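Woven basket lives on the dining table - how do I stop it scratching, and how do I clean it?

Posted in Home & Storage > Baskets and Bins

wrenfold_80

Hi all, quick one before I have to leave for work. Got a green woven basket, cord type, squarish with corners. It's from the Serkel range, no tag on it anymore so no care info. It sits on our dining table pretty much full time. Mail, chargers, napkins, whatever the kids put down and walk away from.

Table is the pale Cerholm one. Light wood look, warm, fine grain. I love it and it marks if you breathe on it. We had a ceramic fruit bowl on there before and there's a gray ring I still can't get out.

So what I want to know:
- will the cord bottom scuff the finish over time? It gets dragged, not lifted. I've asked. They drag it.
- how do you clean crumbs out of the weave. Toast mostly.
- is there a better spot on the table than the end

It usually lives up at one end so we can eat without moving it:
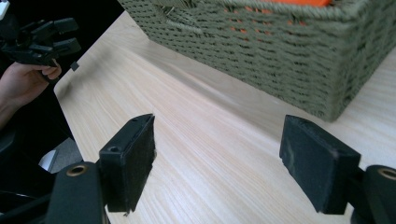

Edit: what I've tried so far

Shaking it outside. Gets maybe half the crumbs. Vacuum with the brush head, ok on the flat sides, useless in the corners. Put a placemat under it for a week but the placemat slid too so now I had two things sliding. Haven't tried water, scared it'll shrink or the color will run onto the table.

Don't want to spend a lot. Under 30 dollars total, ideally way under.

pantryside

Had pretty much this setup for years, different brand. Short version - the cord itself is not your problem, grit is. Crumbs, sand, a bit of sugar gets under there and then every drag is sandpaper. Wipe under it when you wipe the table and you've fixed most of it.

For the bottom, get a sheet of thin felt (craft store, the plain kind not the glittery kind) and cut it a little smaller than the base. Don't glue it. Sew it with a few big stitches, one in each corner and a couple along the sides, through the cord. Takes ten minutes with a blunt needle. Glue goes hard and then you have hard lumps sitting on your nice table. Ask me how I know.

Stick on felt dots dont hold on woven stuff, skip those. They come off and then you find them on your sock.

Crumbs: empty it, turn it upside down over the tub, and go at it with a dry paintbrush. Cheap 1 inch one. Work along the rows, not across. Corners need the brush held straight up and down. The rim on mine was wrapped really tight and held onto everything so do that last and do it twice. After that vacuum with just the crevice tool held a bit away from it.

Water - go easy. Damp cloth is fine on most of them, test on the bottom first with a white rag and see if any green comes off. If it does, stop. Dry it on its side near a window, never on the table.

Where you've got it is fine if you ask me. Only thing I'd watch is the corner. On a basket with proper corners the weight ends up on those points when somebody tilts it to look inside, so put an extra layer of felt there. 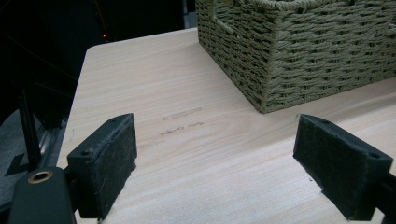

Can I just put a tray under it?

Sure, a flat tray works well if it's bigger than the basket on all sides and has something grippy underneath. I used a Kassa one with a cork back and it stayed put. It catches the crumbs too, you just tip the tray into the trash. Lift it once a week or so and wipe underneath same as before, grit gets under trays just like it gets under baskets.

As for the gray ring from the bowl, that's probably ceramic rubbed off on the finish and not a scratch. Try a soft eraser, the white school kind, in a corner of the ring first. Then a barely damp cloth. Don't use the melamine sponges, they dull the finish and you get a shiny table with one matte spot.

tollgate_m

Just get a different basket?? We switched to a Dondetti one with a fabric bottom in March, no scratches. Kids still drag it.

ostrich_hat

Agree with the felt, disagree on sewing. I used double sided carpet tape, 3 strips, been fine. Peels off if you need to wash it.

Also cut down what goes in it. Ours had up to 100 things in it at one point, pens, batteries, old receipts, and it was so heavy nobody could lift it if they wanted to. Now it's napkins and mail only. Chargers moved to a drawer. Light basket, no drag marks. And you can grab it one handed by the handle hole when it's time to set the table.

wrenfold_80

Thanks everyone, felt it is. Going to try the paintbrush tonight. Will report back on the eraser if I get to it, dinner stuff first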